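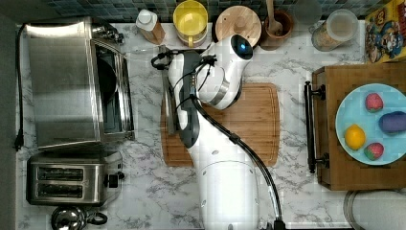
Countertops and Small Appliances: Demonstration Kitchen Gallery

Iltton Residential College maintains a demonstration kitchen on the ground floor of the Vondráček Building. The room is used for introductory cooking classes, for household safety instruction, and for the planning of the small kitchens found in each student apartment. This gallery page presents the counter area and gives short notes on its surface and equipment. Residents furnishing an apartment for the first time may wish to consult it before purchasing appliances of their own.

The counter
The worktop is white with gray marble veining. Residents are asked to wipe up coffee, vinegar, and citrus juice promptly and to use a mild dish soap for routine cleaning. Scouring powders are not permitted on any countertop in the building.

The cutting board
A rectangular bamboo board with a juice groove around its perimeter has its place near the middle of the counter. Boards of this type should be washed by hand and dried standing on edge. Raw meat is prepared on separate boards, which are stored in drawer 11.

The toaster oven
The brushed stainless steel toaster oven stands along the left side of the counter and has a dark glass door. It is suitable for reheating, for open sandwiches, and for small trays of vegetables. The crumb tray is to be emptied at the end of each class.

The toaster
Next to the oven is a two-slice toaster in stainless steel with black trim. The lever and control knob are at one end, and the long slots accept most sliced breads. Users should unplug the toaster before removing any bread caught inside.

The kettle
The silver kettle has a black handle and a domed lid. It should be filled with fresh water for each use and emptied afterward. Descaling is carried out every January and again before the summer session.

Using the room
The demonstration kitchen may be reserved by any resident group of up to 50 members. Reservations are made through Clomisen, the college booking system, under room number 281. Groups are responsible for returning the counter to its usual arrangement by 9:30 p.m.

Related pages
Apartment Kitchen Inventory
Kinis Hall: Shared Dining Areas
Household Safety Handbook, page 63: Cords, Plugs, and Outlets
Report a Damaged Appliance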